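Planning the Purchase of a Two-Arm Bench Unit for Kitchen Work

Advice for shared kitchens, training kitchens and serious home workshops

Most requests for guidance received by the Skollard Kitchen Office concern the price of the arms. The arms are seldom the item that upsets a budget. The following notes were prepared by Tülin Kırmızıgül, with technical review by Loïc Cordier, and apply to small bench units intended for light, repetitive tasks such as loading a dish rack.

Begin with the task. Write down the objects to be handled, including the largest, the smallest and the most slippery. Weigh the heaviest single item and the heaviest group of items the unit may be asked to hold together. A supplier who has not seen this list cannot give a useful quotation.

Measure the bench next. Allow for the full reach of both arms, and keep a clear margin behind the work area for cleaning. A depth of 80 centimeters suits many kitchens, but the supplier's drawing should always be checked against the actual counter before a deposit is paid.

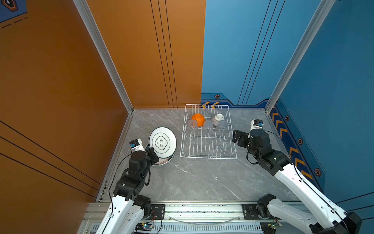 Budget for the bench and its fittings as a separate line. Mounting hardware, walls, wiring and cable clips are frequently left out of the first quotation and added later at a higher price. Two arms bolted to one aluminum rail along the front of the bench leave the floor between them free for a dish rack and plates. Cables that loop down the outside of an arm need room of their own, so side walls should be placed with the arms fully extended. Small circuit boards set low at the front, with thin wires attached, should be given a cover wherever water is in use, and the cost of that cover belongs in the plan from the start.

Use ordinary dishes for the trial. Bowls, clear glass cups and plates place different demands on a gripper, and a demonstration carried out with plastic cups alone proves very little. Ask to see a single plate taken from a stack. Clear glass should be tested under the lighting of your own kitchen, preferably both in the morning and after dark.

Set aside money for breakage. During its first 6 weeks with a Pemik bench unit, the Tondmont training kitchen replaced 23 pieces of tableware. Secondhand dishes are adequate for this period. Chipped items should be removed from use at once.

Spare parts deserve a line of their own. Gripper pads, one spare joint motor and a full set of cables came to some 900 dollars in the Tondmont plan. Bozkurt supplies its pads in pairs only, which should be taken into account when quantities are fixed.

Staff time must also be entered. One person should be named for weekly cleaning and bolt checks, with a second trained as cover. Tondmont carries out this work on Tuesday, before the kitchen opens.

Orders for the spring term should be placed by February. Quotations should state delivery, installation and training separately, and should name the party responsible for removing packaging.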